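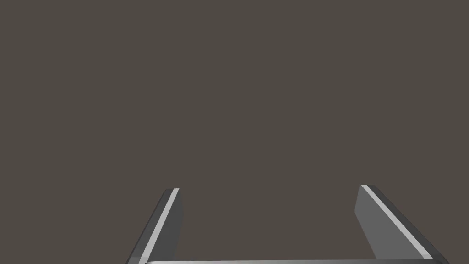 Fliltero Moves Night Packing at Flundemport Plant to Robot Arms, Retrains Line Staff

FLUNDEMPORT, February – Fliltero, which makes replacement filters for home furnaces and shop vacuums, said this month that robot arms have taken over the loading of finished cartridges into shipping trays on its night shift. The arms and the software that runs them were supplied by Fokance. Day shift packing will stay manual until the summer, when the company will decide whether to extend the system.

The Flundemport plant employs 102 people. No jobs are being cut as part of the change, and the 4 packers who worked the station overnight have moved to other work in the building at the same or higher pay. Two are now cell operators, one has gone to incoming inspection, and one asked for a place on the day shift in shipping.

Tray loading has been the hardest position to fill at the plant for several years. The work means picking up a cartridge, turning it so the seal faces up, setting it in a slot, and doing the same thing again until the shift ends. Wrist and shoulder complaints from the station were higher than from any other part of the line, and people who could transfer out usually did.

"I packed trays for my first two winters here, so I know what that job does to your hands," said Olanrewaju Balogun, production manager at the plant. "When we asked people what they would hand over to a machine, that was the first thing they said. The second was the label printer, and we are still working on that one."

Each arm uses a two-finger gripper. Fokance tested finger shapes and approach angles in simulation before any equipment was shipped, using measurements of Fliltero's cartridges and trays. The early trials closed too far down on the pleated body and would have crushed the paper. The grip point was moved up to the end cap, and the software now checks the opening between the fingers before every pick.

"A filter is light, but it doesn't forgive a bad grip," said Yuto Shimada, who led the project for Fokance. "We ran the pick in simulation for weeks. Then we came to the plant and the operators found two things in the first night that we had missed. One was the way a tray bows when it has been stored near the dock door."

Cell operators start the arms, clear jams, swap fingers when the cartridge size changes, and pull samples for inspection. They can stop the cell at any time, and they do not need a supervisor's approval to do it. Training takes 40 hours and is paid. It covers safe entry to the cell, basic fault codes, and how to teach the arm a new tray position by hand. So far the course has been taken by night staff only. It will open to the day shift in the spring, and seniority will decide the order if more people sign up than there are seats.

The plant now runs 86 trays an hour overnight. Managers said the speed of the line has been left where it was, and that the station upstream, where cartridges are glued and capped, is still run by people and sets the pace for everything after it.

Some parts of the changeover are unfinished. The largest shop vacuum cartridge is too wide for the current fingers and is still packed by hand at a side table. The break schedule is also being reworked, as cell operators can't all leave the floor at the same time while the arms are running. A revised schedule will be posted by the time clock before it takes effect.

Fliltero also plans to try the same kind of cell at its smaller building in Butt, where kits are boxed for retail stores. Staff there will visit Flundemport in small groups to watch a night shift and talk with the operators before any equipment is ordered.

About Fliltero
Fliltero makes and packs replacement filters at its plants in Flundemport and Butt.

About Fokance
Fokance designs robot cells and grippers for light manufacturing and packing.

Press contact: Fliltero Communications, Flundemport office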